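Grindcombe Unit 5, workbench and floor inspection
Date: 03/05/2023
Checked by: Onni Lahtinen
Copy to: Babak Nouri

1. Exits and walkways
Clear on both sides. OK.

2. Extinguisher
Tag in date, next service June. Pin and seal in place. OK.

3. Lighting
OK. One tube near the door flickers at start-up. Reported under job 2564.

4. Bench frame
Bolts checked by hand at all corners. One was loose and has been tightened. Comment: Haoran Lei asked if the bench can be moved closer to the wall. Not until the outlet there has been tested. 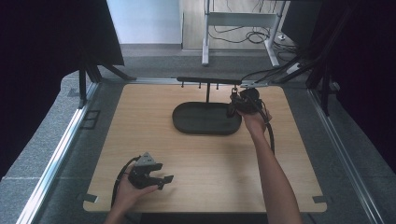 5. Hanging rack
Load limit for the rack is 30 ounces and the label needs to be replaced, the old one can't be read. Small items only. The black rod is held to the frame by a metal clamp at its right end, and that clamp gets checked by hand before each use. Hooks to be looked at for bends. The oval tray stays under the rod to catch anything that drops. Pass, with comment on the label.

6. Tabletop
Surface sound, no splinters along the edges. Wipe down at the end of the day. Pass.

7. Cables
Needs work. There are tangled cables on the floor by the white table frame. Coil and tie them, or run them under a cover. Toivo Hyvönen to do this within 5 days. Cables crossing the bench edge should have enough slack that they don't pull on the rack.

8. Curtains
Keep clear of stand legs. Pass.

9. First aid box
Short on small bandages. Box of 60 ordered.

Open items: 3, 5, 7, 9. Recheck by Ville Karppinen.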